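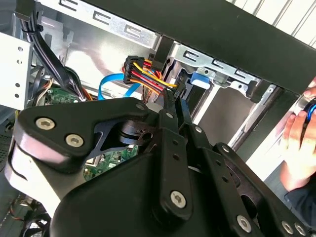
# Teaching by hand: the PC case job

Casia asked us to look at whether an arm can be shown how to handle the cabling inside a desktop computer, and to put the pictures up as we go. The gallery has one picture in it so far. I would sooner add them slowly than post a wall of them and let people draw their own conclusions, as the Disau page did.

**Picture one, wrist camera.** The gripper tips are on a small black connector, which appears to be attached to the end of the yellow, red and orange power wires. The light-blue cable looping down on the left is SATA data and plays no part in this task.

## What we are being asked to believe

The claim, as Shetty puts it in their brochure, is that anyone can teach the arm. You guide it through the job, either with your hands on the arm or from the remote control desk, and it stores what you did. Do that enough times and it is meant to carry on without you.

I have no quarrel with the first half. Guiding the arm is easy enough once your shoulder gets used to it, and the remote desk is easier still. My trouble is with "enough times". We recorded 681 demonstrations on the Vosdale bench, and of those I would call 119 clean. The rest have a pause in them, or a second go at the grip, or a moment where the person doing the guiding plainly changed their mind. All of that gets stored too. If you hesitate over a connector, you have taught hesitation.

## Notes to go with the picture

- The wrist view is what the learning side gets. People standing at the bench see far more than this, and they forget it when they judge how hard the job ought to be. Look at how much of the view is gripper.

- Look also at the metalwork. The drive-bay bracket runs right across the upper part of the view, with the blue latch sticking out on the right. A person feels their way past things like that. Our arm has no sense of touch worth the name, so it depends on whoever is guiding it to choose a sensible path in.

- There is a hand at the right edge of the picture. Viewers of the glossier robot films may not be used to seeing one. I would ask anyone selling this sort of system how many of their demonstrations have a person within reach of the work, and whether those are counted along with the others.

- Wires are the worst part. A bracket stays put between one demonstration and the next and a bundle of wires does not. Vosdale's answer is to record more variety, which may well be right - but it was also their answer to the last three problems I raised.

## By hand or from the desk?

We have tried both. Hand guiding gives smoother movement on the way in. The desk is better for the last little bit, where the tips have to close on something small, and it keeps your own arm out of the camera's view. Neither is quick. A practised person needs 20 minutes to get into a steady rhythm after a break, and what they record before that is mostly fit for the bin.

We ended up with 2 people doing nearly all of the guiding. That made the recordings tidier, and it also means the arm has learned the habits of two people. Whether it would cope with a third person's way of laying out the cables is something I have asked and not had answered.

## Still to come

Casia want a run with a different make of case before December, with the wires left as they fall. I think that is the first fair test anyone has proposed. Pictures from it will go up on this page, the poor ones included - and if the success figure arrives before the recordings do, I will wait for the recordings.

Page last changed 2020-07-04.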